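# How to check a "celebrity side business" story before you share it

Every few weeks a site tells you which singer secretly owns a vineyard, a trainer brand or half a street in Gondcombe. I used to pass these on. I've grown less keen.

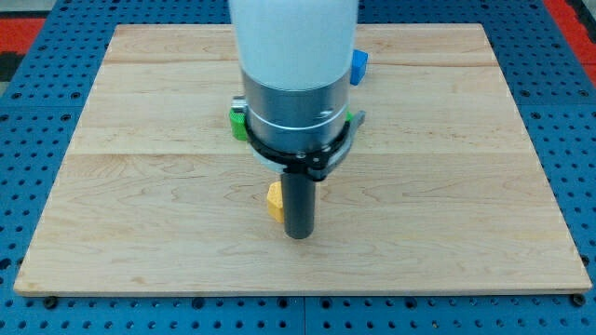 ## 1. Find the first version

Copy the most specific sentence in the article and search for it in quotation marks. You'll usually get the same paragraph on a dozen sites, with the adjectives swapped. Sort by date if you can and read the oldest one. If the oldest one says "reportedly", the later ones have simply dropped the word.

I did this in May with a story about the singer Verach and a perfume company called Proltaseck. There were 14 copies. Thirteen of them pointed at each other, and the last was a fan page with a poll on it.

## 2. Work out what "owns" means

Entertainment writers use "owns", "launched" and "is behind" as if they were one thing. They aren't. A star may have:

- put in money and be listed as a shareholder
- licensed their name for a fee
- been paid to turn up and hold the bottle

Look the firm up on the public company register for its country. In the UK that costs nothing. Check the directors first, then the people with significant control. A missing name doesn't settle it, as stars often hold things through another company, but the article should then tell you which company.

## 3. Be rude to the numbers

Net worth figures are mostly guesses. Ask who counted, and when. One article said Verach's restaurant, Fülöp, seats 600. Another said 700. The restaurant's own booking page won't take a party over eight and makes no claim either way, so I'd leave both figures out.

Oddly exact numbers deserve the same treatment. "3001 bottles sold in one night" sounds like somebody looked at a till. I couldn't find anyone who had.

## 4. Read the quote twice

If the star is quoted, find the interview. Pramila Pant, who used to sub showbiz copy and still winces at it, taught me to look for the question. "I love that place" may be an answer to "Where did you eat last night?" and end up under a headline about property.

Translated quotes are worse. Try the original language, even with a rough online translation.

## 5. Look for the advert

Scroll to the very bottom. "In partnership with", "promoted" and a discount code all mean the same to me. So does a piece with three links to one shop.

## If you still want to share it

Link to the oldest version and say what you couldn't confirm. "Verach has lent her name to a perfume, I can't tell if she owns any of it" gets fewer likes. I can live with that.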